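Kokum Home Call Unit
Installation and Resident Guide
Section 4: Setting Up the Base Unit and Pendant

Issued by Prurkano, Resident Safety Products. Text revised August 29, 2003. Replaces all earlier versions of Section 4.

4.1 Before You Begin

Read Section 2 (Safety) and Section 3 (Checking the Carton) before starting. Set-up may be done by the resident, a family member, or a member of the residence staff. Where the residence has a service agreement with Prurkano, the site coordinator must be told before a unit is connected to the telephone line.

The following must be at hand:

Base unit, with power adapter and gray telephone cord
Pendant, with neck cord and wrist strap
Account card, bearing the account number and the unit serial number
Completed Resident Information Form (Form R)
A working telephone, separate from the base unit

If Form R has not been completed, stop and complete it now. The response center cannot open an account without it, and a unit connected without an account will transmit calls that the center is unable to match to an address.

4.2 Choosing a Location

The base unit should stand in the room where the resident spends most of the day. In a one-bedroom apartment the preferred location is the living area, on a shelf or side table near the bedroom door.

1. Select a flat surface within reach of both a telephone jack and an electrical outlet. Do not use an outlet that is controlled by a wall switch.

2. Keep the base unit away from televisions, microwave ovens and cordless telephone bases. A separation of one arm's length is enough in most apartments.

3. Do not place the unit inside a cabinet, behind a curtain, or under clothing, linens or newspapers. The speaker and microphone are on the front panel and must face into the room.

4. Route the power cord and the telephone cord along the wall. Cords must never cross a walkway. If the resident uses a walker or wheelchair, check the full path from the bed to the bathroom before fixing the cords in place.
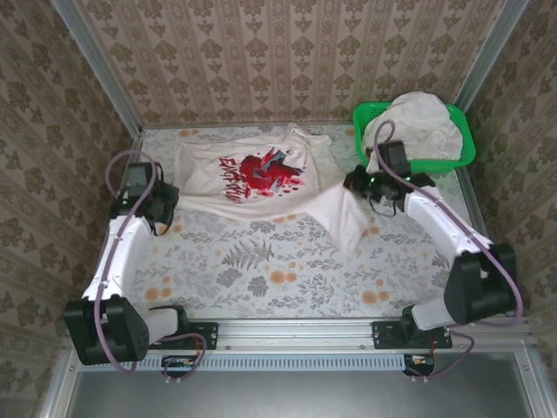 5. Leave the adapter unplugged until the telephone connection in 4.3 is finished.

CAUTION: Do not use the base unit in a bathroom or next to a sink. The pendant is sealed against water. The base unit is not.

4.3 Connecting the Telephone Line

The base unit must be the first device on the line. When it is connected correctly, it can take over the line to place a help call even if another telephone in the apartment has been left off the hook.

1. Unplug the existing telephone from the wall jack.

2. Insert one end of the gray cord into the socket marked LINE on the back of the base unit. Insert the other end into the wall jack. Both ends should click.

3. Plug the existing telephone into the socket marked PHONE.

4. Lift the handset and listen for a dial tone. If there is none, reverse steps 2 and 3, confirm that the wall jack works with the telephone alone, and begin again.

5. If there are telephones in other rooms, lift each one in turn and confirm that it has a dial tone.

NOTE: Some residences route calls through a switchboard and require a digit to be dialed for an outside line. In that case the digit must be entered on the base unit before the test call is made. See Section 6, Outside Line Settings. Residences in the Lakatos and Grirkell buildings use a direct line and require no entry.

NOTE: Where the resident has an answering machine, connect it between the PHONE socket and the telephone. Set it to answer after no fewer than four rings.

4.4 Connecting the Power

1. Turn the base unit over. Open the battery door and slide the switch inside from SHIP to ON. Close the door.

2. Connect the adapter plug to the socket marked POWER, then plug the adapter into the electrical outlet. Use only the adapter supplied in the carton.

3. Wait for the green light on the front panel. It will flash while the unit checks the line and become steady when the check is complete.

4. If the green light does not become steady, or if the amber light comes on, refer to 4.9.

The backup battery must charge before it can be relied upon. A fully charged battery will operate the base unit for 36 hours during a power failure. Allow a full day and night of charging before testing battery operation as described in Section 7.

CAUTION: Turning the battery switch to SHIP while the unit is in service disables all help calls during a power failure. The switch is to be moved only during installation, or when the unit is returned.

4.5 Fitting the Pendant

The pendant may be worn around the neck or on the wrist. The choice belongs to the resident. Staff and family members should explain both and allow the resident to try each of them.

1. To fit the neck cord, pass the loop through the eye at the top of the pendant and pull it snug. Adjust the length so that the pendant rests at the middle of the chest.

2. Check the breakaway clasp by pulling firmly on both sides of the cord. The clasp must open. If it does not, do not use the cord, and request a replacement.

3. To fit the wrist strap, remove the neck cord, slide the pendant into the holder with the button facing outward, and fasten the strap. One finger should fit between the strap and the wrist.

4. Residents with limited strength in one hand should wear the strap on the weaker side, so that the stronger hand is free to press the button.

The pendant should be worn at all times, including in the shower and in bed. It may be worn under clothing. Residents with a pacemaker or other implanted device should speak with their physician before wearing the pendant around the neck.

4.6 Registering the Account

1. From any telephone, call the enrollment number printed on the account card. Enrollment is open from Monday through Saturday.

2. Give the account number and the serial number. The agent will read back the resident's name, address and apartment number. Listen to each item and correct any error before going on.

3. Give the names and telephone numbers of the responders listed on Form R, in the order in which they are to be called. At least one responder must hold a key to the apartment or know where one is kept.

4. State any information that emergency personnel should have on arrival, such as hearing loss, use of oxygen, or a pet in the home.
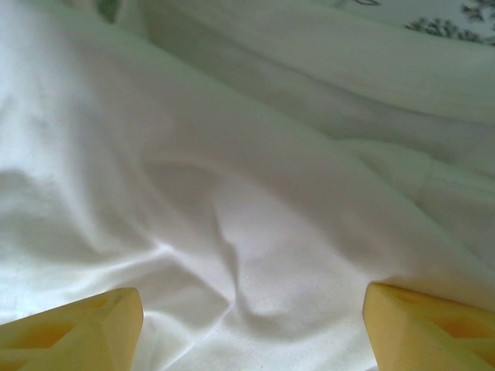
The agent will then issue a confirmation number. Write the number in the space on the inside cover of the guide and on the back of the account card. Mail the signed copy of Form R to the address shown at the foot of the form. Service begins on the day of the telephone enrollment, and the signed copy must be received within 10 business days for it to continue.

A family member may enroll on behalf of the resident if Form R carries the resident's signature or is accompanied by a power of attorney. Questions concerning authority to sign should be addressed to Armindo Bastos, Enrollment Office.

4.7 Making the First Test Call

The installation is not complete until a test call has been answered by the response center.

1. Have the resident sit or stand in the place where he or she will most often be. The base unit should be in its permanent location.

2. Ask the resident to press the pendant button firmly and hold it for two seconds. The red light on the base unit will come on, and a tone will sound.

3. Wait. The unit will dial the center. The resident should not lift the telephone handset while the unit is dialing.

4. When the operator speaks, the resident should answer in a normal voice: "I am making a test call." The operator will confirm the name and address on the account.

5. If the operator cannot hear the resident clearly, turn the base unit toward the resident's chair or bed and repeat the call.

6. The operator will end the call. The red light will go out, and the green light will return.

If the button is pressed by mistake at any time, the resident should stay near the base unit and tell the operator that no help is needed. There is no charge for an accidental call. If the operator hears no reply, the responders will be called and, where none can be reached, emergency services will be sent.

4.8 Checking the Range

The pendant will reach the base unit from up to 260 feet in open space. Walls, elevators and metal doors reduce the distance. Range must be checked in every place the resident uses regularly.

1. Press and hold the TEST key on the base unit until two tones are heard. The unit is now in range mode and will not dial the center.

2. Walk with the pendant to each room, including the bathroom, the laundry area, the balcony and the mailbox. Press the button in each place. A second person should stay with the base unit and listen for the tone.

3. Write down any place from which the tone is not heard. Move the base unit closer, if this can be done without losing another area, and repeat the check.

4. Press the TEST key once to leave range mode. The unit will also leave range mode by itself if no button is pressed.

CAUTION: The pendant will not work away from home. Residents must be told plainly that it does not provide protection on shopping trips, in vehicles, or in other buildings.

4.9 Indicator Lights

Green, steady: The unit is ready for use.
Green, flashing: The unit is checking the telephone line. Wait for it to finish.
Amber, steady: There is no outlet power and the unit is running on its battery. Check the adapter and the outlet.
Amber, flashing: The telephone line is not detected. Repeat 4.3.
Red, steady: A help call is in progress.
Red and amber together: The pendant battery is low. Request a new pendant at once.

The base unit keeps a record of calls, tests and power failures. The record holds 3,608 entries, after which the oldest are erased. It may be printed by an authorized service technician at the written request of the resident or the resident's legal representative.

4.10 Installation Record

The person who installed the unit is to complete the Installation Record on the next page and leave it with the resident. In residences under a service agreement, a copy is to be sent to Nivaldo Fontes, Field Service. The record must show the location of the base unit, the result of the test call, any areas found to be out of range, and the date on which the monthly test will be made.

Proceed to Section 5, Daily Use.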